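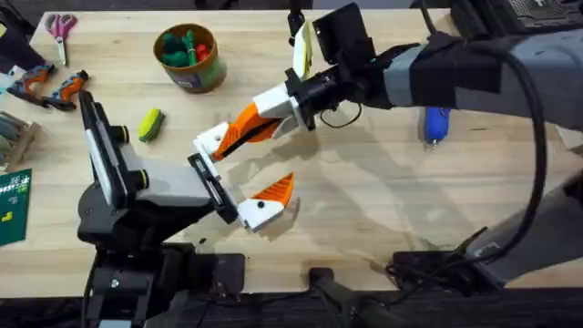
Water Use in the Trondton Dorms: Final Report
Group: Jinlong Qiu, Apinya Khunthong, Yi-chun Kong
Advisor: Chunhua Dai

1. Question

Do shower timers change how long students shower? We wanted a yes or no. Got more of a maybe, details in section 4.

The college put up posters about saving water last fall. Jinlong asked the housing office if anyone checked the meters after. No answer. So that became the project.

2. What we did

Picked two floors of Zheng Hall, the third and the fourth. Same layout, same plumbing, both mostly second years. Third floor got timers stuck to the shower wall, the cheap sand kind with a suction cup. Fourth floor got nothing.

Each floor has its own hot water meter in the utility closet. Housing let us read them at 9 pm with a staff member there. Cold water is one meter for the whole building so we could not use it. This is the biggest hole in the data.

Also ran a short survey, on paper, left by the mailboxes. Asked how long people think they shower, and if they noticed the timers. 100 forms printed. 20 came back from the third floor, fewer from the fourth.

Baseline readings first, then timers up, then readings again until December break. Missed 3 nights total, two for midterms and one when the closet key was lost. For the missed nights we split the difference between the reading before and the one after. Jianguo Long in the stats lab said thats fine if we say so, so we are saying so.

3. Results

Third floor hot water went down the first week. Then crept back up. By the end of the term it was only a little under baseline. The fourth floor went up slightly over the same weeks, probly the cold weather.

The gap between the floors for the whole timer period came to 487 gallons. Sounds like a lot, but spread over a whole floor it isn't much per person.

Survey: most people on the third floor noticed the timers. Fewer said they flipped them every time. Several wrote that the sand got stuck. One timer went missing and we replaced it, same model.

People's guesses for their own shower length were all over the place. Two said "normal". Left those out.

4. Discussion

Timers seem to work while they are new. After that, hard to tell. Could be people stopped looking, could be the sand getting stuck. We should have checked the timers weekly and didnt.

Other problems:
Only one floor per group. Any odd thing on one floor shows up as a result.
Hot water includes the sinks.
Some third floor people shower at the gym. We don't know how many.
Survey was voluntary so its likely the people who care about water anyway.

Yi-chun thinks a digital timer with a beep would hold up better. Apinya thinks the beep would get them ripped off the wall in a day. Not tested.

5. If someone continues this

Start in September. Ask housing about the meters early, permission took us longer than the readings did. Swap the floors halfway so each one gets the timers once. Write the reading down before leaving the closet (we had one night with two diferent numbers from two people).

Raw readings are in the shared folder, second tab. First tab is the old version, ignore it.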